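Branberg sucht Teilnehmende für Sortier- und Steckaufgaben am Tisch

Für unseren Standort in Prastitz suchen wir 84 Personen, die an einer Untersuchung zum Greifen, Einräumen und Zusammenstecken von einfachen Formteilen teilnehmen. Vorkenntnisse sind nicht nötig. Die Teilnahme wird vergütet. Anmeldungen sind ab sofort möglich, die letzten Termine vergeben wir im Dezember.

Worum es geht

Branberg entwickelt Übungsmaterial für Werkstätten, Ergotherapiepraxen und die berufliche Wiedereingliederung. Die neue Reihe trägt den Arbeitstitel Damasside und besteht aus grauen Körpern mit Vertiefungen, in die passende Gegenstücke gesteckt werden. Bevor die Reihe in die Fertigung geht, möchten wir wissen, wie Erwachsene verschiedener Altersgruppen damit umgehen: wie sie die Teile anfassen, in welcher Reihenfolge sie arbeiten und an welchen Stellen sie ins Stocken kommen.

Uns interessiert das Material. Ihre Geschicklichkeit wird nicht benotet, und es gibt keine Mindestzahl an Aufgaben, die Sie schaffen müssen. Wenn ein Teil schlecht in der Hand liegt oder eine Öffnung schwer zu treffen ist, wollen wir das erfahren.

Ablauf eines Termins

Ein Termin dauert mit Begrüßung und Nachgespräch zwei Stunden. Die reine Arbeitszeit am Tisch liegt bei 80 Minuten, dazwischen sind zwei Pausen vorgesehen. Sie kommen insgesamt dreimal, möglichst im Abstand von jeweils einer Woche. Wer nur einen oder zwei Termine wahrnehmen kann, gibt das bitte gleich bei der Anmeldung an; für einen kleinen Teil der Plätze ist das möglich.

Gearbeitet wird allein an einem Tisch. Auf der Tischplatte liegen die Formteile, dazu kommt ein offener Kunststoffbehälter. Sie bekommen die Aufgaben mündlich, auf Wunsch auch schriftlich in großer Schrift. Typische Aufgaben sind: ein Teil aus dem Behälter nehmen und an eine vereinbarte Stelle legen, alle Teile einer Sorte einräumen, zu einer runden oder eckigen Öffnung das passende Gegenstück suchen und einstecken. Einige Aufgaben werden mit der rechten, einige mit der linken Hand ausgeführt, der größte Teil so, wie es Ihnen liegt.

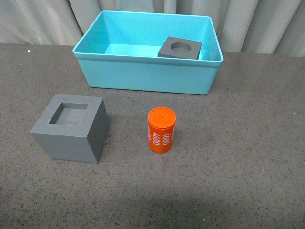

Die Aufgaben wiederholen sich und können auf Dauer eintönig sein. Bitte überlegen Sie vorher, ob Ihnen das liegt. In der ersten Vorstudie haben fast 13 Prozent der Teilnehmenden nach dem ersten Termin aufgehört, meistens aus diesem Grund. Ein Abbruch ist jederzeit möglich und hat keine Nachteile. Die bis dahin geleistete Zeit wird bezahlt.

Nach der Arbeit am Tisch folgt ein kurzes Gespräch. Dabei geht es um die Größe der Teile, die Oberfläche, die Farbe und die Frage, ob die Aufgaben verständlich waren. Das Gespräch führt entweder Kumudini Liyanage oder Kwame Tsikata. Es kann auf Deutsch oder Englisch stattfinden, nach Absprache auch auf Portugiesisch.

Wer teilnehmen kann

Sie sind mindestens 18 Jahre alt. Eine obere Altersgrenze gibt es nicht, über Anmeldungen von Personen ab 65 freuen wir uns besonders, in dieser Gruppe sind noch viele Plätze frei. Sie können eine halbe Stunde am Stück an einem Tisch sitzen oder stehen und kleine bis mittelgroße Gegenstände heben. Eine Brille oder Lesehilfe ist kein Hindernis. Auch Menschen mit eingeschränkter Beweglichkeit einer Hand können teilnehmen. In diesem Fall rufen wir Sie vor dem ersten Termin an und klären, welche Aufgaben in Frage kommen.

Nicht teilnehmen können Personen, die in den vergangenen sechs Monaten bei Branberg beschäftigt waren, sowie deren Angehörige im selben Haushalt. Wer bereits bei der Vorstudie dabei war, kann sich auf die Warteliste setzen lassen.

Vergütung

Für alle drei Termine zusammen zahlen wir 221 Euro. Der Betrag wird nach dem letzten Termin überwiesen. Bei vorzeitigem Ende rechnen wir anteilig ab. Fahrtkosten mit Bus und Bahn innerhalb des Verkehrsverbunds erstatten wir gegen Vorlage der Fahrkarte, Parkgebühren leider nicht. Die Einnahmen müssen Sie gegebenenfalls selbst versteuern. Wenn Sie Leistungen vom Jobcenter beziehen, klären Sie die Anrechnung bitte vorab mit Ihrer Ansprechperson dort.

Ort und Zeiten

Die Termine finden in unseren Räumen in Prastitz statt, zweites Obergeschoss, Aufzug vorhanden. Der Eingang liegt auf der Hofseite neben dem Café Lục. Wir vergeben Termine um 9 Uhr, um 11:30 Uhr und um 15 Uhr. Abendtermine ab 18 Uhr gibt es nur in geringer Zahl – bitte fragen Sie danach, wenn Sie tagsüber arbeiten. Kinder können nicht betreut werden. Eine Begleitperson darf im Warteraum Platz nehmen, dort gibt es Wasser und Tee.

Bitte tragen Sie Kleidung, in der Sie die Arme frei bewegen können. Ringe und Armbänder legen Sie für die Dauer der Aufgaben ab, eine Schale und ein Schließfach stehen bereit.

Datenschutz

Während der Aufgaben werden Bilder vom Tisch und von den Händen aufgenommen. Ton wird nicht aufgezeichnet. Die Einwilligung bekommen Sie vor dem ersten Termin per E-Mail oder Post, damit Sie sie in Ruhe lesen können. Name und Bankverbindung werden getrennt von den Aufnahmen gespeichert und nach der Abrechnung nur so lange aufbewahrt, wie es gesetzlich vorgeschrieben ist. Fragen dazu beantwortet Sebastião Trindade.

Anmeldung

Melden Sie sich über das Formular auf dieser Seite oder telefonisch bei Malsha Mollah an, werktags zwischen 10 und 14 Uhr. Wir brauchen Namen, Alter, Telefonnummer und die Uhrzeiten, zu denen Sie kommen können. Lebenslauf und Zeugnisse sind nicht erforderlich. Sie erhalten innerhalb von fünf Werktagen eine Rückmeldung. Sind in Ihrer Altersgruppe alle Plätze vergeben, nehmen wir Sie auf Wunsch in die Warteliste auf.

Gruppenanmeldungen von Vereinen oder Einrichtungen bearbeitet Vasanthi Bepari. Die Termine selbst bleiben auch dann Einzeltermine, können aber auf denselben Tag gelegt werden.

Wer einen Termin absagen muss, gibt bitte bis 16 Uhr am Vortag Bescheid. Ein Ersatztermin ist einmal möglich.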